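Teleoperators for two-arm demonstration recording
Endside, Manipulation Data Group
Part-time, on site, paid hourly

Endside is looking for teleoperators to record demonstrations on its two-arm tabletop cells. The recordings are used to train control policies for handling soft, flexible items: cord, string, thin cable, cloth strips. The work is done by hand, through a pair of leader arms, one episode at a time. We are filling places for the block that begins in August. No background in robotics is needed. Steady hands and patience with repetitive work are.

The project

The recordings belong to Vindex, our program for deformable objects. Rigid parts are well covered by our existing data. Cord is not. It changes shape whenever it is touched, it snags on itself, and two attempts at the same task rarely look alike after the first few seconds. A policy that has seen only a few clean examples tends to fail as soon as a loop falls the wrong way. We therefore need a large number of demonstrations, recorded by several people with different habits, including episodes in which the first grasp misses and the operator has to recover.

The target for the coming block is 600 accepted episodes of the cord tasks. An episode counts as accepted when it has passed the operator's own check and a second review. Rejected episodes are kept in a separate set and do not count against the operator's pay.

The tasks

Each cell has two arms mounted at the near side of the work surface, working toward a divided bin. The core task is sorting: cords are picked up and placed in the compartment that holds their color. Variants include moving a cord from one compartment to another, taking a single cord out of a tangle without dragging its neighbors over the divider, passing a cord from one gripper to the other, and clearing a cord that has been left on the open surface. Some task cards ask for both arms to move at the same time. Others ask for one arm to hold still while the other works.

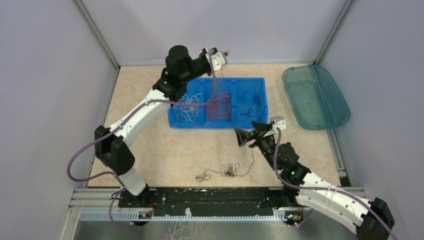

Every card gives a starting condition, an end condition and a time limit. The limit for a standard sorting episode is 40 seconds. Operators are not asked to work as fast as possible. Smooth motion at moderate speed is worth more to us than a short episode with abrupt corrections, and an episode that runs close to the limit is perfectly acceptable if the motion is clean.

Working method

Operators sit at the Cudo station, which carries the two leader arms, a foot pedal and a monitor. Moving a leader arm moves the matching arm in the cell. The pedal starts and stops recording. A normal cycle is as follows.

1. Read the card and set the cords by hand with the arms parked.
2. Confirm on screen that both arms report ready.
3. Press the pedal, perform the task, press the pedal again.
4. Mark the episode as complete, incomplete or faulty.
5. Add a short note if anything unusual took place, such as a cord caught on a finger or a grasp that slipped.

Setting the cords takes longer than most applicants expect. Starting positions have to vary from one episode to the next, and the variation has to be real: a cord that is always dropped in the same spot teaches the policy the spot. Cords may be knotted, bunched or stretched out, as the card directs. Please do not tidy a tangle unless the card says so.

A session consists of 2 recording blocks with a break between them. Each block is planned for 20 episodes, setup and marking included. Operators who need more time take it. We would much sooner receive a short block than a full one recorded with tired wrists.

Duties

– Record two-arm demonstrations according to the task cards.
– Set and vary starting conditions.
– Mark and annotate your own episodes directly after recording.
– Review episodes recorded by other operators, using the written acceptance criteria.
– Inspect gripper fingers and arm cables before each block, and report wear, play or loose screws.
– Stop the cell at once if an arm moves in a way you did not command.

Requirements

– Good use of both hands. Left-handed applicants are welcome, as the leader arms are symmetrical.
– Normal or corrected vision, including the ability to tell red from black and white cord at a distance and on a monitor.
– Able to sit and make small, controlled arm movements for the length of a block.
– Able to follow written instructions in English and to write short, plain notes.
– At least 18 years old and legally able to work at the site.

Experience with sewing, knitting, cable assembly, model building, dental or lab work is useful. So is experience with game controllers, though the leader arms behave differently and most people need several sessions before their motion settles down.

Training

New operators go through the Egger course, our internal introduction to the cell. It covers safe entry and stop procedures, control of a single arm, control of both arms, and finally cord handling. Training time is paid at the full rate. Episodes recorded during the course are not added to the Vindex set. The course ends with a practical check, which may be repeated.

Data and privacy

We record joint positions, gripper commands, pedal events and video of the work surface. The station has no camera directed at the operator and no microphone. Episodes are stored under an operator number. The list linking numbers to people is held separately and is used for payroll and scheduling only. Before the first session you will be asked to sign a consent form stating that the recordings may be used for training and for technical publications.

Hours and pay

Sessions start at 8:30 a.m. or 1:00 p.m. Operators may take one session a day, morning or afternoon, and choose their sessions from the shared schedule. Pay is by the hour, independent of the number of accepted episodes, and the rate is stated in the written offer. Time lost to hardware faults is paid as working time.

How to apply

Apply through the form on the Endside jobs page, under "Teleoperator, Vindex." Please state which sessions you can attend, whether you have any wrist, elbow or shoulder condition we should allow for in setting up the station, and, in a few lines, any manual work or hobby that calls for precision. A résumé is optional. Selected applicants are invited to a paid trial at the Cudo station, at which they control one arm and then both. Applications are read in the order received, and the form closes when all places are filled.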